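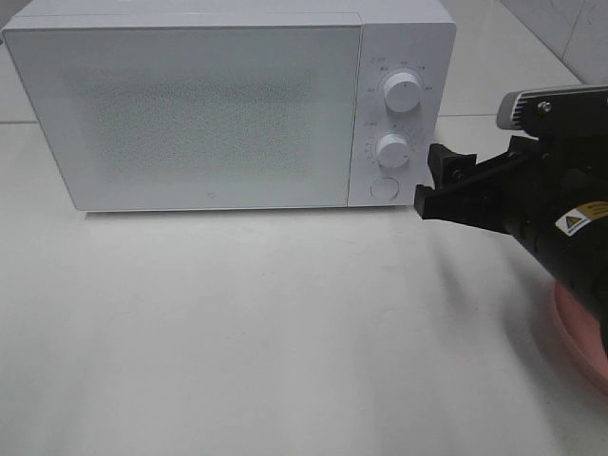

Frequently asked questions about the Leckie sourdough starter swap

Hi, I'm Yolandi, and I run the starter swap out of my kitchen. I get a lot of the same emails (I love them, keep them coming!) so I've put the answers in one place. If yours isn't covered, write to me and I'll add it.

What is the swap?

You send me a padded envelope with your address on it, and I send you a packet of dried sourdough starter. Once yours is up and running you dry some and mail a packet back to me or on to somebody else on the list. We've sent out 1,332 packets so far, which still makes me a little dizzy when I look at the spreadsheet.

Does it cost anything?

Just your postage. Please don't tape coins inside the envelope, they tear through the paper and then the sorting machine eats the whole thing.

Which starters do you have?

Two at the moment. Kivine is the mild one, made with plain white flour, and it's what I bake with most mornings. Hirkik is rye and it's a lot more sour. My friend Nives Messina gave me the first jar of Hirkik and she swears by it for pancakes, though I like it best in a dense loaf with seeds. If you don't tell me which one you want, you'll get Kivine.

How do I wake up the dried flakes?

Put the flakes in a clean jar with two tablespoons of lukewarm water and leave them until they go soft, usually an hour or so. Stir in two tablespoons of flour. Cover it loosely. Next day, add the same again, and keep going like that. By day four I start spooning some out before each feeding, otherwise you end up with a bucket of the stuff.

How long until I can bake?

Give it 7 days. Some jars are ready sooner, and a jar in a chilly kitchen in December can be very slow indeed (mine sulked for two weeks one winter and then went over the top of the jar overnight). You want it to double in size after a feeding, and to do that more than once, before you trust it with a loaf.

It bubbled like mad on day two and now it's dead. What did I do?

Nothing! That early burst comes from other bacteria in the flour, and they die off as the jar turns sour. The yeast takes longer to get going. Keep feeding it and try not to peek every ten minutes.
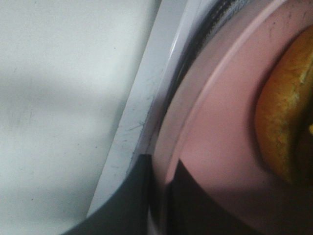 Can I use water straight from the tap?

Most tap water works fine. If yours smells strongly of chlorine, fill a jug in the evening and let it stand on the counter overnight, or buy a bottle of plain spring water for the first week and go back to the tap later. Some cities use chloramine, and standing won't shift that, so go with the bottle.

There's gray liquid on top. Is it ruined?

No, it's hungry. Pour the liquid off or stir it back in if you like a sharper taste, then feed it. Pink or orange streaks are another matter, and so is anything fuzzy. Throw that out, wash the jar well and ask me for another packet.

What do I do with the extra?

Crackers! Crumpets! Waffles! Imtiaz Ranasinghe sent in a recipe for onion flatbreads that has more or less taken over my Sunday lunches: a cup of discard, a chopped onion, salt, a bit of oil, and a hot skillet. I pour it in thin and flip it when the edges lift.

I'm going away. Will it survive?

Feed it, put the lid on and stick it in the fridge. I've left mine for 35 days and it came back after a couple of feedings. For anything longer, dry some as a backup.

How do I dry it?

Spread it very thin on baking parchment, and I mean thin, you should nearly see through it. Leave it out at room temperature until it snaps when you bend it. Crumble it up and keep it in a paper envelope or a jar. Don't put it in a hot oven to hurry it along, you'll kill it.

Do you ship overseas?

I used to, but customs forms got the better of me. Alasdair Urquhart handles Scotland and the rest of the UK now, and I'll pass your email along to him if you ask.

Can I name my starter?

Of course you can. Put the name on the envelope when you mail a packet back and I'll write it on the list next to yours.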